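Licensing remains the slowest part of releasing music online. Flaltik, a rights service based in Fukemton, now clears samples in two days – a task that once took 11.

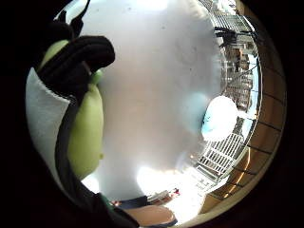

The service has processed 457 requests since April. Kwadwo Bonsu, its director, credits a shared catalog built with the label Herketti.

Related
Magyar Opens Its Archive to Remixers
Who Owns a Drum Loop?

Comments (2)
dubplate9: Does it cover live recordings?
Marta: Fees are still too high for small acts.

This site uses cookies. Accept | Settings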